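Reading time: 5 minutes

How Does a Robot Learn to Pick Things Up?

Think back to when you learned to tie your shoes. Somebody probably showed you once, and then again, and then a whole lot more times after that, and your loops still came out floppy for a while. Learning with your hands takes plenty of tries, and it works that way for robots too, though they need even more patience than your grown-ups did!

You might suppose that a person sits down and types out every little move for the robot. Move left this much, close your fingers now, lift. People do build robots that way, and it works nicely in a factory where the same part arrives in the same spot all day long. But what if the thing you want picked up is leaning a little, or is standing somewhere new? A list of moves made for yesterday's spot won't help much today.

So there is another way, and it begins with examples.

What is an example?

For a learning robot, an example is a record of one try at a job. At the Plurberg workshop, where the learning program is called Sukel, each example has 2 parts that are saved together:

- what the robot's cameras saw, moment by moment
- how the arm and the fingers were moving at each of those moments

Put those side by side and you have something a computer can study. When the view looked like this, the hand moved like that. One example on its own doesn't teach very much, the same way that hearing one word of Spanish doesn't let you chat with someone in Spanish. But if you keep going, the computer can start to find patterns.

Who does the moving?

A person does, at first. The person guides the arm from a set of controls, a bit like playing a very slow and careful video game, and the robot keeps a record of it all. It's harder than it sounds. Your own fingers can feel when a cup is about to slip, but the person at the controls mostly has to watch closely and go gently.

On a good day the Plurberg team saves 576 examples. Then somebody has to go through them, because a few will have gone wrong in a way that doesn't help (a camera that stopped recording, say). Oh, and not every wobbly try gets thrown out – a try where the hand misses and then goes back for another go can be very useful, since the robot will miss sometimes too.

Why not do it the same way each time?

Imagine you only ever practiced catching a ball in your kitchen. Would you be ready for the park, with the sun in your eyes? Maybe not! A robot that has seen only one kind of picture gets muddled in the same way. So the people collecting examples make changes on purpose. They shift the objects around, turn them, and change the lights, and the Plurberg team has a list of 12 changes to work through before December is over.

What does the robot see?

Many robots carry a small camera close to the hand, near the spot where your wrist would be. From there, things look very big and very close, and the robot's own fingers often poke into the view from the sides. It takes some getting used to.
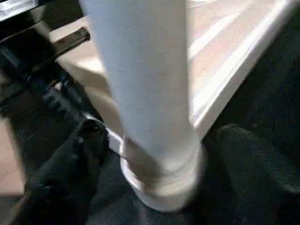
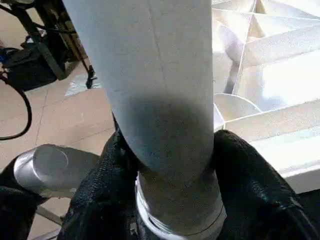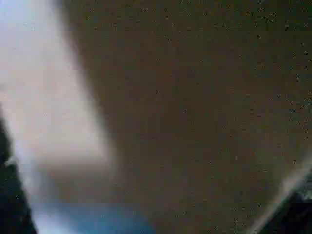
The first two views both have a tall white tube in the middle, with black fingers near it, and in the second one the fingers are pressed against its sides. The third is nearly all one speckled brownish surface, so close that it's hard to say what it belongs to. Blurry views get saved along with the clear ones, and the computer has to learn from the whole mix.

What happens to all those examples?

They go into a big collection called a data set. The one for Sukel is named Ernevach, and it holds 1,113 examples so far. The computer looks at a view and makes a guess about how the hand should move. Then it checks its guess against what the person did, and changes itself a tiny bit so that the next guess may be closer. It does this over and over, for hours and hours, and it never asks for a snack.

After that comes the part everyone gathers around for, when the person lets go of the controls and the robot tries by itself. Often it does something a little silly the first time, like closing its fingers on plain air. Then it's back to collecting more examples of whatever it found hard.

Try it at home

Ask a friend to close their eyes, and put a spoon somewhere on the table. Now guide your friend's hand to the spoon using only words – left, right, forward, down, squeeze. Count how many words you needed. Then move the spoon and do it again. Did your old words still work?

Contact the Pasaribu Young Readers desk | © 2022 Pasaribu | Back to top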